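Ketchup

From the Fellcombe Pantry Encyclopedia, a home cook's reference
Entry written by Imani Obi

Ketchup is a thick, sweet and sour table sauce, these days nearly always made with tomatoes, vinegar, sugar, salt and a few spices. I've been making my own for years and eating the shop kind for a good deal longer, so this entry leans a bit towards the kitchen and away from the library (sorry, Ga-eun, I did try!).

Name and early history

The word probably comes from southern China or the trading ports nearby, where something that sounded like it meant a salty fish sauce. British sailors and traders took a liking to it and came home wanting more, and then cooks had a go with whatever they had in the larder: mushrooms, walnuts, oysters, anchovies. Mushroom ketchup is the one I'd urge you to try. It's thin and brown and very salty, and a spoonful in a beef stew is wonderful.

Tomatoes came in during the early 1800s, mostly in America. The first ones were runnier and a lot less sweet than ours, and they spoiled easily. More vinegar and more sugar helped with the keeping, and people got used to the taste.

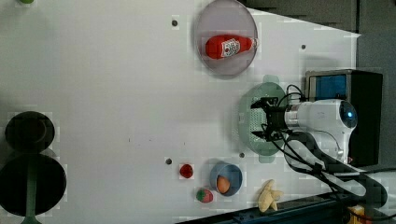 Vinegar is where I think most home batches go wrong. Malt vinegar is lovely on chips but it bullies the tomatoes, so I use cider vinegar, 100 ml to a big pan, and taste near the end. Colour is the other thing people fret over. A bottle like the one lying in the dish, red-bodied with a white label round its middle, sets you up to expect a bright red sauce, and mine comes out closer to brick. Long cooking does that, and so does brown sugar, and I've stopped minding.

Why it won't pour

Ketchup is what's called shear-thinning, meaning it gets runnier when you push it about. Leave it alone and it sits there like a pudding, then give it a good shake (lid on, please!) and it loosens up. My own never behaves quite the same way twice. I put that down to the tomatoes, though Ga-eun Bae, who edits these pages, blames my sieve.
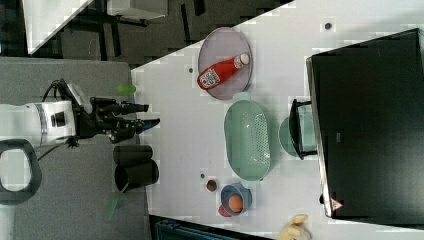

Shop ketchup often gets extra body from a little added thickener, while a home batch depends on the fruit's own pectin and on how long you can bear to stand there stirring. Plum tomatoes are best for this, being fleshy and not too wet. I weighed my last pan after boiling down and had 938 g, which filled three bottles with a bit over for toast.

Keeping

Hot sauce into hot clean bottles, lids on straight away, then into the fridge once cool. I eat mine within 17 days of opening. Shop bottles last longer, so go by the label.

See also: Brown sauce; Mushroom ketchup; Piccalilli; Vinegar

Last revised 14 May 2023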